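4. Setting Up the Felt Top on the Groltano Folding Table

Read section 3 first if the legs are not on yet. Do not put the felt on a table with no legs, you will have to take it off again.

You need: the felt cover (rolled, in the long bag), the spray bottle, the flat pad, 14 clips. Clips are in the small bag taped under the top. A spare is in there too, keep it.

Allow 80 minutes the first time. Second time goes a lot faster.

4.1 Before you start

1. Unroll the felt on a clean floor, face up. Leave it overnight if it came folded instead of rolled.
2. Wipe the table top with a dry cloth. Crumbs show through later as bumps.
3. Check the corners of the top for burrs. Sand off anything sharp.
4. Lock all four legs. Push down on each corner. No rocking.

CAUTION: Keep fingers clear of the leg hinges. They close hard.

Note: Smell from the felt is normal, goes away in a few days. Open a window.

4.2 Fitting the cover

1. Lay the felt over the top, face up, label at the back left.
2. Line up the back edge first. The straight seam goes along the straight edge of the top.
3. Pull forward with flat hands. Do not grab a bunch of felt and yank, it stretches and wont go back.
4. Put two clips on the back edge, one near each end. Finger tight only.
5. Smooth from the middle out to the sides. Go slow at the rounded corners.
6. Clip the front edge. Then the sides. Then the rest of the back.
7. Check the surface from a low angle. Ripples = undo the nearest two clips and smooth again.
8. Tighten everything.

Corners: the felt has small cuts on the underside at each corner. Overlap them, don't fold them. Folded corners make a lump and the clip pops off. If a corner still lumps, trim no more than the loose threads.

WARNING: Do not use staples or glue. Voids the warranty, and you can't wash the cover after.

4.3 First use

Mist the felt lightly with plain water, let it dry all the way, then brush with the flat pad in one direction. Settles the surface. Skip this if the room is damp.

The top is meant for sorting, folding, mending, cutting out patterns with the mat down, puzzles, that kind of thing. Max load 55 lb spread out. Do not sit or stand on it. Do not iron directly on the felt, use the Gimora press mat (part 482, sold seperately) and keep the iron on medium or lower.

Clothes can go straight on the felt. Slick sports fabric stays put on it better than on a bare top.
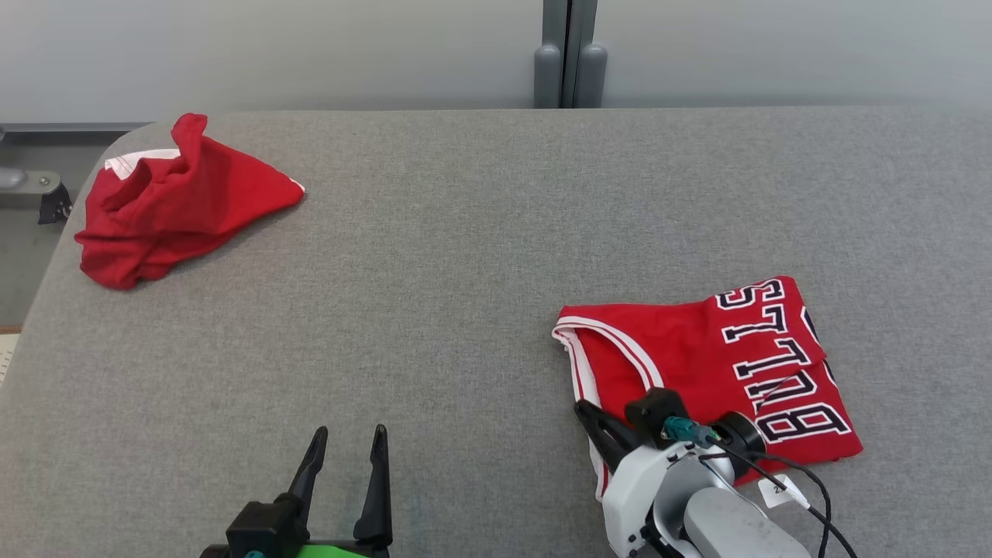 Fig. 6. Felt cover fitted, red garments on the table top.

Dark or new clothes can leave color behind if they are wet. Dry them first. Same for anything just out of a dye bath, obviously.

Do not leave cups on the felt. Rings are hard to get out once they set.

4.4 Cleaning

Weekly: lint roller or the brush head on a vacuum, low suction.

Spills:
1. Blot right away. Don't rub.
2. Cold water and a drop of dish soap on a white cloth. Dab from the outside of the spot in.
3. Blot with plain water.
4. Air dry. No hair dryer.

Full wash: take all clips off, cold, gentle cycle, no bleach, no softener. Dry flat. Never tumble dry, the cover will shrink and not reach the front clips. Put it back on when fully dry, start again at 4.2.

Fuzz balls: use a fabric shaver, light pressure. Test on the part that hangs under the edge.

4.5 Problems

Cover too short at the front: back edge is over too far. Undo, shift, try again. If it was tumble dried, you need a new cover.

Clips slide off: clip is on backwards. The ridged side goes underneath.

Table rocks after fitting: a leg lock got bumped. Clear the top, relock, check again.

Surface feels bumpy: something under the felt. Unclip one side, roll back, wipe, refit.

Felt pulls loose when folding the table: normal on the side clips. Take off the side clips before folding and leave the front and back on. Roll, do not crease, if you are storing the cover off the table.

4.6 Parts

Replacement felt, clip sets and leg feet are listed on the card in the long bag. Have the table model and the date on the underside sticker ready when you order. Clips from the older Zamus tables do not fit, the jaw is too narrow.

Section reviewed by Miroslava Fedoruk, 11 September 2023. Next: section 5, Folding and Storage.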